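3. Task environment and student protocol

3.1 Workcell

The Elside course runs over one term and gives each student group access to a two-arm workcell, which the groups share on a booking system. Both arms stand on a common base rail and reach over the same patch of floor, so that most of the usable area can be served by either arm and a smaller central part by both at once. The arms are driven through Risteo, a thin control layer written for the course, which records joint positions and camera streams with a common clock.

Earlier versions of the course used plain white walls. Policies trained in those cells did well in the room where the data had been gathered and poorly everywhere else. From the second year onwards the walls and floor were therefore covered with printed patterns, and small household items were left inside the cell as distractors. Students may not remove them between episodes.
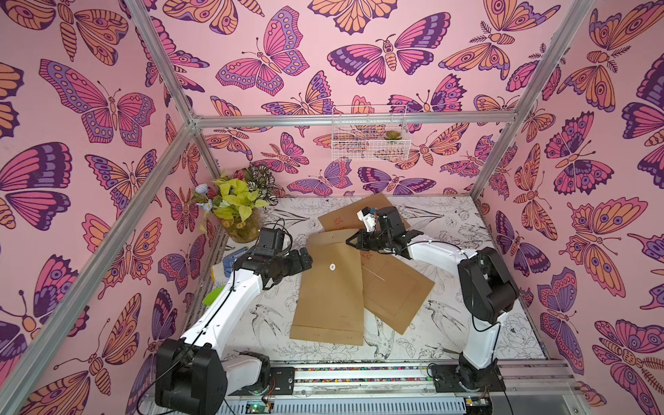

Figure 2. The workcell during the envelope task, with three kraft-paper envelopes on the printed floor and both grippers over the work area.

The envelope task was chosen after the block-stacking exercise used previously had become too easy to separate good groups from weak ones. Paper envelopes bend under light contact and slide over one another. When they overlap, a grasp on the upper one often drags its neighbour, and the group must decide whether to treat this as a failure or to correct it with the second arm. The marking scheme accepts either choice, provided it is stated before collection begins.

3.2 Collection

Each group was asked to record 80 episodes by teleoperation. An episode starts with the envelopes placed by hand in an overlapping layout and ends when the operator presses the stop pedal. Layouts were drawn from a printed sheet of 37 arrangements, and groups could repeat an arrangement only after all the others had been used. After episodes with missing camera data had been discarded, the pooled set, referred to below as Tratoditz, held 2395 episodes.

Operators were told to lift an envelope by its edge and to keep it clear of the floor before bringing in the other arm. Views were recorded at the wrist as well as from a fixed position, as the fixed view is often blocked by the arms at the moment of contact.

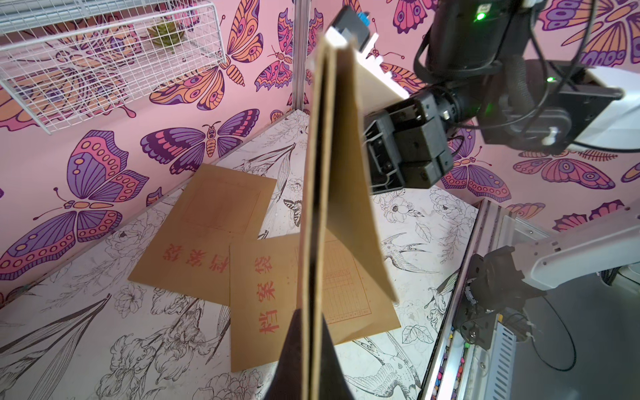

Figure 3. Wrist-level view with one envelope hanging from a gripper and two more lying on the floor.

Two faults in the protocol came to light during marking. First, the instruction to lift by the edge did not say which edge, and groups differed widely in their reading of it. Secondly, the stop pedal was at times pressed before the envelope had been released, which left the final state of the episode unclear. Both points were corrected in the handout issued in July.

3.3 Training and assessment

Groups trained a baseline policy with the Aquino scripts supplied by the course, using identical settings and a limit of 500 training epochs. They were then free to change one component, either the image input or the action representation, and to report the effect. Assessment was carried out on layouts absent from the printed sheet, with a member of staff placing the envelopes. A trial was stopped if an arm touched a wall or if an envelope left the floor area, and was scored as a failure in both cases.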